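Ticket 3000 – Workspace setup deviates from bench standard, station 2
Status: Open, pending second review
Priority: Normal
Opened by: Jonas Ammann
Assigned to: Nipon Sriwong
Date opened: 8/29/22
Project: Komitia tabletop tasks
Site: Erkholm

Summary

Placement runs on station 2 drift against the taught position. Offset is not constant between runs. Operator restarted the controller and re-homed the arm before opening this ticket; no change. Request a check of the bench against the setup standard before anyone touches the calibration.

Reported behavior

Target position for the green dish was taught at the start of the shift. After a number of runs the gripper closes off center by up to 2 mm, mostly toward the wall. Error log is clean. No joint faults, no force limit trips. Wrist camera and overview camera both report normal exposure. 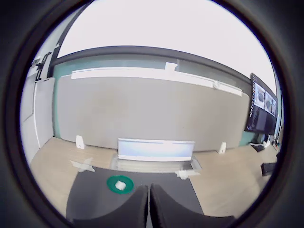
Robot Operations Group, Erkholm – Bench Standards and Safety

Comment 1 – Nipon Sriwong

Please do not recalibrate yet. The bench standard (section 4, Work Surface) puts the order as follows: surface first, fixtures second, camera third, arm last. Most of the drift tickets we closed in November were recalibrated first and had to be reopened when the surface moved again.

To check on site, arm in hold, speed limited to 300 mm/s:

1. Press on each corner of the mat and try to slide it sideways with a flat hand. Report any movement.
2. Look for tape ends that are lifting from the wood.
3. Compare mat edges to the reference marks from the last setup sheet.
4. Confirm the outlet box lid is in the position recorded on the sheet. Open or closed are both allowed by the standard, but the sheet has to say which.
5. Confirm no cable leaves the outlet box across the mat.

Comment 2 – Jonas Ammann

Done with the arm in hold. Results in the same order:

1. Movement at one corner, lower right. The others hold.
2. Yes, same corner. The tape is crossed there but one strip has let go along part of its length.
3. Mat is rotated slightly relative to the marks. I did not try to push it back.
4. Lid is open. The sheet does not list a lid position at all.
5. No cable on the mat.

Also note the setup sheet on file is the Zeltard template, the old revision. It has no field for tape type either.

Comment 3 – Nipon Sriwong

The Zeltard template was withdrawn for this site. Use the Menzies one from the shared folder and fill it in from the current state of the bench, not from memory. Attach the old sheet, do not overwrite it.

On tape: crossed strips at the corners are accepted as a temporary hold under 4.3. Conditions are that both strips reach bare wood at each end, that no strip crosses the area where objects are placed, and that the tape is replaced as a set. Replacing one corner only pulls the mat toward the fresh tape. 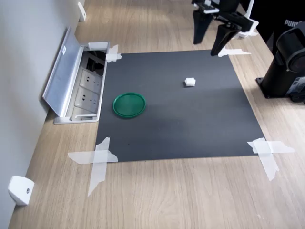

The limit for a taped mat is 3000 cycles or one shift change, whichever comes first. After that it has to be stripped, the wood wiped down, and the mat laid again to the marks. What is the cycle count on the current tape?

Comment 4 – Jonas Ammann

Unknown. Counter was reset with the controller restart. The standard does not say where the count should be kept, so it was only on the controller.

Comment 5 – Nipon Sriwong

Then treat it as expired. Strip and re-lay. I will raise a change request to have the count written on the sheet at every handover – the controller counter is not a record.

After re-laying, teach the dish position again and run the contact check from 5.2: lower the gripper to the rim at reduced speed, stop at first contact, read the offset. Repeat with the dish lifted out and set back by hand. Hands stay outside the marked zone unless the arm is in hold, and the second arm on the bench is in hold for the whole check, including when it has no program loaded.
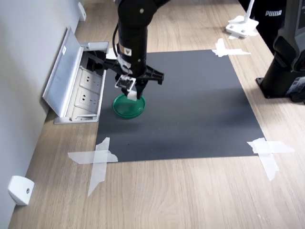 Record each offset as read. Do not average them and do not discard the first one. If the spread is under 1 mm the calibration stands and the ticket can go to review. If it is over, stop there and attach the readings; camera mount is next in the order.

Comment 6 – Jonas Ammann

Understood. Old tape will come off all four corners at handover. Two questions for the new sheet:

– The Menzies template asks for "fixture state" but gives no list. Do wall brackets count as fixtures?
– Who signs when operator and reviewer are on the same shift?

Comment 7 – Nipon Sriwong

Brackets count. List them as present, no measurement needed. Same-shift signing is allowed for setup sheets, not for calibration sheets.

Leaving this open until the readings are attached.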